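Grippers, round two: Fengying Fang on the bench tests

Caught Fengying Fang between runs at Nguyen-Tran, where she's been comparing 2 grippers for the board rework cell since October. She had maybe ten minutes. Gave us more.

First candidate, the Zonier. Wide body, narrow fingers. The other is the Nesumia, softer tips, slimmer housing, costs more. Same arm for both, same controller, same wrist camera.

"People want a grip force number," she says. "Fine, I have one. It doesn't tell me if the thing fits between two banks of memory."

So she tests inside real cases. Old desktops mostly, lids off, cables left where they are. Memory modules, coin cells, small connectors. 323 logged attempts so far on the Zonier, fewer on the Nesumia becuase it showed up late.

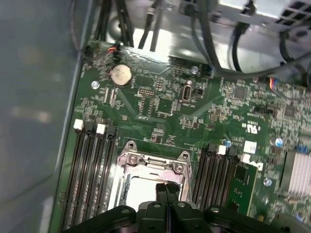 Black two-finger gripper at an empty CPU socket, Dell motherboard. Wrist camera view.

The camera is her main complaint. "Look how much the housing takes up. Whole bottom of the picture, and it's covering the low end of the slots. I'm aiming at the part I can't see."

Fix? She's tried a few. A longer bracket helped the view but wobbled on fast moves. A second camera off to the side, from Cletetti, works but then you have to calibrate two things every time somebody bumps the bench.

Wendell Achterberg runs the controller side and disagrees with her, loudly. "Leave the camera alone. Slow down the last 8 millimeters and you don't need a better picture."

Fang: "He says that. He isn't the one resetting the boards."

On the fingers they do agree. Narrow is good. The Nesumia tips hold a module nicely but they're too fat next to a latch clip, and she's had to pull back and re-approach more than she'd like. Asked if she'd grind them down. "Not before we've paid for them."

And the loan units go back soon. Plan is 3,000 cycles on each before then, same boards, same order. Will they make it?

"On the Zonier, yes. On the other one, ask me after lunch."

She still wants to try a third set of fingers, printed, if theres time on the machine.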